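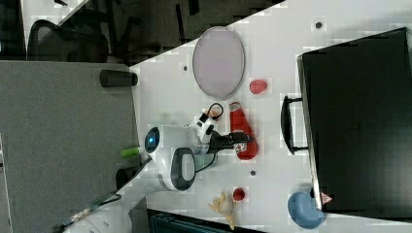 Cleaning and storing a mixed play food set (sauce bottle, fruit, crockery)

Asked by Yanling Lu, 28/05/2021
Category: Home > Toys and games > Cleaning
Viewed 2483 times

I look after the pretend kitchen gear for a toy library. One set has a red sauce bottle, an orange slice, a couple of small red pieces, a large plate and a light blue bowl, plus odds and ends from other sets. It goes out on loan for a fortnight and comes back sticky.

At present everything is washed in the sink in warm water and detergent, then left in a colander overnight. Two problems:

1. The sauce bottle takes in water at the cap. I can hear it when I shake it, and after a week in the tub it smells.
2. The label on the bottle is starting to lift on one side. I would like to keep it, as the kids go straight for it.

The plate and bowl come up fine. I'm after a method that doesn't need each piece handled separately, and a suggestion for storage. The current container is a Prundlow 15 litre tub with a clip lid and no vents.

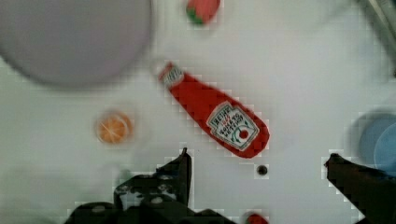
Sauce bottle on its side, with the orange slice and the blue bowl.

2 answers

Viorica Stojanović
Marked as helpful by 8 people

Split the set into two groups before washing.

Group A is anything without a seam, cap or label. That will be the plate and bowl, and the fruit if each piece is moulded in one. Soak in warm water at 40 degrees with ordinary dishwashing liquid, brush, rinse, drain. Hotter water can distort soft plastics, so I wouldn't put them through the dishwasher unless the packaging says so.

Group B is the sauce bottle and any piece with a join. Do not immerse these. Wipe with a damp microfibre cloth and a little detergent, then again with plain water. Go around the cap with a cotton bud. Wipe the label from the middle outwards and keep the cloth well wrung out.

For the water already inside: if the cap comes off, take it off and stand the bottle neck down on a rack until dry. If it is glued, squeeze out what you can with the cap pointing down and leave it somewhere warm. A bottle that still smells after that should be withdrawn. You can't inspect the inside, and small kids will put the cap in their mouths.

Storage – a mesh bag inside the tub, lid unclipped until the next loan. Check the small round pieces against your choking hazard gauge while you have them out. Ours went through in March and two were pulled.

Jasmina Ionescu

I just use baby wipes and an old pillowcase. Never had one smell. Clear contact over the label works OK but trim the corners round or it peels.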